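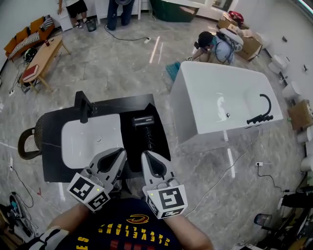 Issue 16, page 2

Gripper tips from the vanity counter

I've had a hand-held gripper in each fist for most of March, swapping between the Lerkon pads and the Nirkora ones, and the bathroom stuff is where you really learn what you like. A coiled hair dryer cord is a great first test! It's springy, it slides, and it wants to go everywhere except where you're taking it. Pinch it close to the dryer and lift slowly.

Pointed fingers with black rubber inside are my favorite so far (Siiri Hakala swears by wide flat ones, and we've agreed to disagree). They get under a cord lying flat on a dark counter, and they don't skate on a glossy handle.

Keep the marker cubes facing out where a camera can find them. I tend to roll my left wrist in when I reach for the sink, and the tracking goes jumpy. Glance at the green lights before every run. A wrist wrap helps if you're at it all afternoon.

Wipe the rubber with a barely damp cloth, no soap. Hair spray film is the worst. My Lerkon pads did over 210 grabs before they started to feel slick, the Nirkora ones fewer, but they cost less too.

Go around the cables on the floor before you start, and tape down whatever crosses your path. Polished stone is slippery in socks.

Next time, faucets: Hertta Heinonen has been trying the Aris arm on square spouts and has opinions.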